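Left arm lets go of the gear early, sometimes

Asked by Noeline Hoani

Two-arm cell, gear assembly. The left gripper picks a gear fine, then drops it on the way to the plate – 8 times in 24 tries. No fault logged. It apparently considers this a success.

Xolani Dlamini
Check the cable slack. Ours snagged on the wrist and cut the gripper signal.

Trerex
Have you tried new grippers?

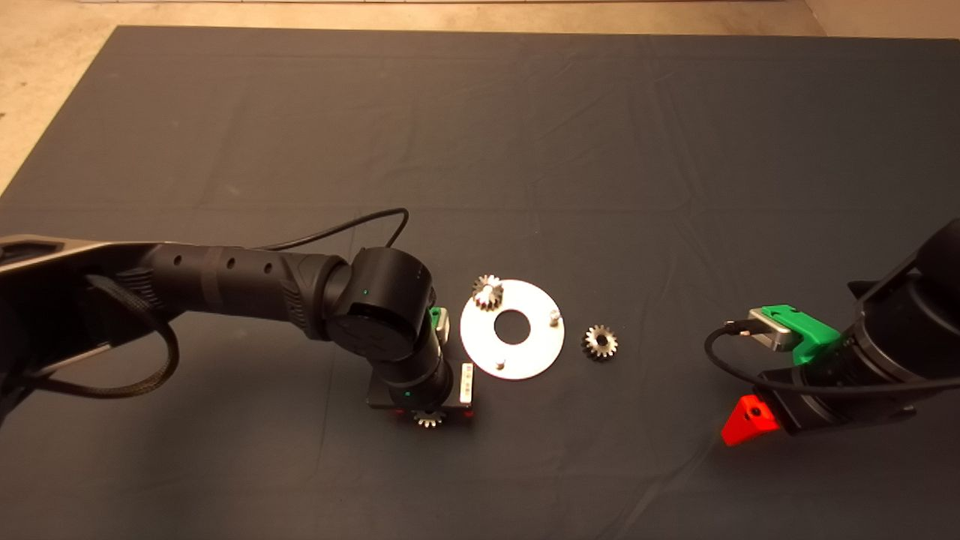
Left arm holding a gear near the plate, lights still green up top.

2 comments · 645 views

Related
Gripper reports closed when open
Emergency stop won't reset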